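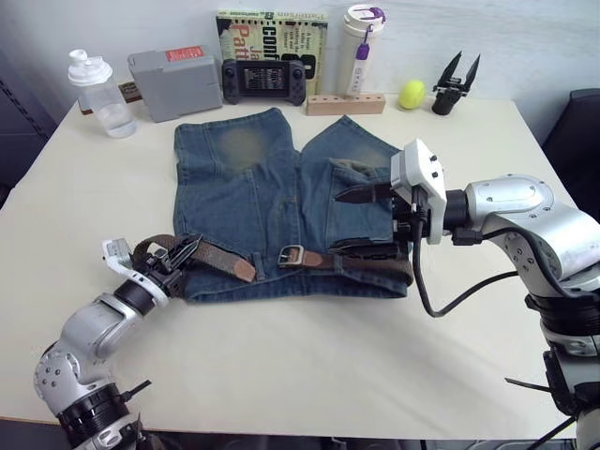 Denim shorts and brown belt, white table.

Category: Course Materials > History of Prints

Week 3. From drawing to aquatint: how a view became a book plate

In the last session we looked at drawings made on the road. Today we follow such a drawing to the workshop. Please keep the Kostholm album sheets next to you when you read, because I refer to them by plate.

A drawing made in travel was usually small and quick. The artist put down the outline of a hill, a fort or a river bank, and often wrote the colors in words. Later he made a finished watercolor from it, sometimes in another town and another season. When we say that a view was "taken on the spot", we should ask which of these sheets is meant.

The printmaker worked on a copper plate. He etched the lines first. For the tones he covered the plate with a fine resin dust, heated it so that the grains stuck, and put it in acid. The acid bit between the grains and left a surface that holds ink like a soft wash. Parts which should stay light were stopped out with varnish before the next bite.
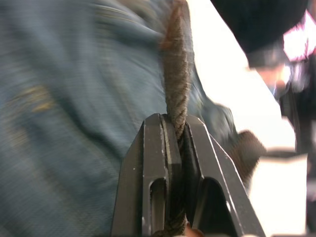 Why are the skies in aquatint views often so plain?
A large even tone was difficult to bite without spots, so many workshops kept the sky simple and left the clouds to the colorist.

Coloring was done by hand, sheet after sheet, after a model. In the Dradcombe set you can compare two copies of the same plate: in one the river is green, in the other it is almost gray. Neither is wrong. They had different colorists, and the paper has also aged differently. 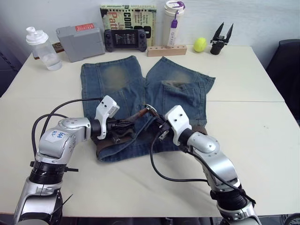

Posted in May by the Uniyal Print Room, teaching desk

We use cookies to remember your reading settings. Accept | Manage

A copper plate wears down. The fine grain goes first, and after 200 good impressions the dark areas of the Premesthorpe plate already look tired. The publisher could have it worked again – this is why late copies can show heavier trees and a harder shadow under the walls.

For Saturday, choose one plate and write 40 lines on it. Begin with the tones, then the lines, then the color. Please give the plate number at the top of your page. 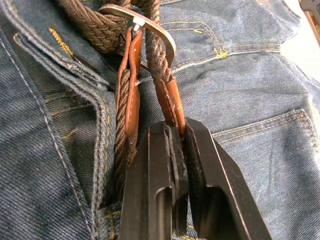 Braided belt with silver buckle, on blue denim.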